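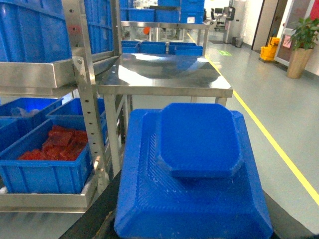
Chenxi Jia asked that the minutes record her objection to the word "relief" in the last summary. The operators on the bin line had not asked to be relieved of anything, she said; they had asked for the restacking to be done at a height they could reach, and what they got was a change of job title. The chair agreed to strike the word. The earlier summary will be reissued with "reassignment" in its place.

Minutes, Automation Working Group, Mitari parts handling
Meeting held 9 August 2025, small meeting room
Chair: A-yeong Shin
Present: line operators (both shifts), maintenance, stores, safety, personnel
Apologies: Sernodard (integrator)

1. Previous minutes
Accepted with the correction above. Item 6 of the previous minutes (noise readings) carried over to the next meeting.

2. Status of the picking cell
Maintenance reported that the Madudell arm has run on both shifts for the full period. Total bins handled in the last reporting week: 788. Target for the same week: 1000. Shortfall is attributed to two causes, regripping and waiting for an operator to clear a fault. Maintenance does not yet have the split between them. The fault log records the time of the stop and the time of the restart but does not record when the operator arrived at the cell.

Stores noted that the target was set in January against the old bin size and has not been revised. Chair to raise with planning.

3. Blue trays and pads
The wrist camera continues to have trouble finding the edge of a blue pad when it is placed on an upturned blue tray. The two parts are close in color and the ridged top of the tray gives false edges under the ceiling lights. Operators on the late shift have been turning the pad by hand until the arm accepts it. Safety asked that this stop at once. Reaching in while the arm is paused is not the same as reaching in while it is locked out, and the cell has no light curtain on the rack side.

Sernodard has proposed in writing to retrain the vision model on scuffed trays. The current model was built from new ones. Chenxi Jia asked who would collect the pictures for this. The proposal assumes operators will do it between faults. No time has been allowed for it in the shift plan.

Agreed: no hand correction inside the cell without lockout. Agreed: picture collection is not to start until the hours are assigned.

4. Reflections from the steel table
Maintenance tested a matte cover on the table top for one shift. Misreads fell, but the cover slid when bins were dragged across it. A fixed cover from Cocco is on quote. Stores does not want adhesive used on the table, as it is moved for floor cleaning.

5. Job content and grading
Personnel presented the draft description for the post of cell attendant. Duties listed: fault clearing, loading of racks, first-line checks of the gripper, end-of-shift count. Grade unchanged from bin operator.

Operators' comments on the draft:
Fault clearing requires reading the log screen and choosing a restart mode. This was formerly done by maintenance at a higher grade.
One attendant per shift means no one to talk to and no cover for breaks. On the late shift the cell was left stopped during meal break on most days.
Lifting is down. Walking is up, mainly between the cell and the second rack.
Operators moved to packing have not been told whether the move is permanent.

Personnel replied that grading follows the written duties and the draft can be amended. The question of permanence was referred to the site manager. Chenxi Jia asked for an answer in writing before the next meeting, and this was agreed.

6. Training
3 operators have completed the restart course. The course covers normal stops only. Gripper jams and lost parts are covered in the maintenance course, document 207, which operators cannot open on the floor terminals. Chair to request access.
The early shift asked for training in paid hours. The first course ran over the end of shift and the extra time has not been credited. Personnel to check the time records.

7. Floor and access
The yellow line stays where it is until the cell layout is final. Safety will walk the aisle with both shifts and mark the points where an attendant with a cart has to step over it. Mop buckets and other wheeled items to be kept out of the cell approach during running.

8. Actions
Revise weekly target for current bin size: A-yeong Shin
Add operator arrival time to fault log: maintenance, with Sernodard
Lockout notice at cell: safety
Quote for fixed table cover, no adhesive: stores
Amended cell attendant description, with grade review: personnel
Written answer on packing moves: site manager, through personnel
Floor access to document 207: A-yeong Shin
Break cover on late shift: not assigned, carried over

9. Other business
The late shift asked whether the camera recordings are kept and who can view them. Maintenance believed they are overwritten but could not give the period. Sernodard to confirm. Until then recordings are not to be used for any purpose other than fault finding.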